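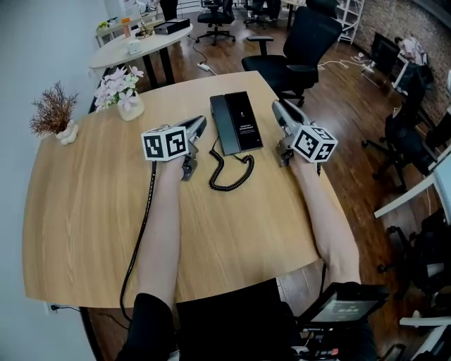 4.2 Fixed-line telephones and call-back rates

Response to the household survey depended heavily on how people were first contacted. Of the 1,256 households approached in Kulley and Naler, those with a fixed line were easier to reach a second time, mainly in the early evening. Many offices in both towns still keep a desk telephone of the ordinary kind, black, with a long handset lying in its cradle (Figure 4), and we treated numbers of this sort as a separate group. Calls to them were limited to 18 per interviewer per shift.

Mobile numbers were tried up to four times. Where no one answered, a letter was sent and the case was closed after the December round.

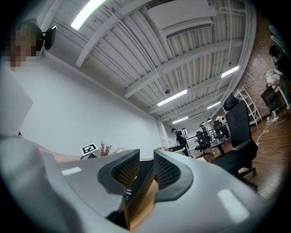
Figure 4. Desk telephone and small printed lettering.

Labelling was a further source of error. Interviewers in Naler copied the line number from whatever was printed on or near the equipment, and short codes were often mistaken for extensions. Small white lettering on a black strip, such as the "NET" in the second part of Figure 4, is easily misread when only part of a line is legible. We checked 70 records by hand against the Priver directory and corrected those that differed — most were single-digit slips. The corrected records are used in all the tables that follow.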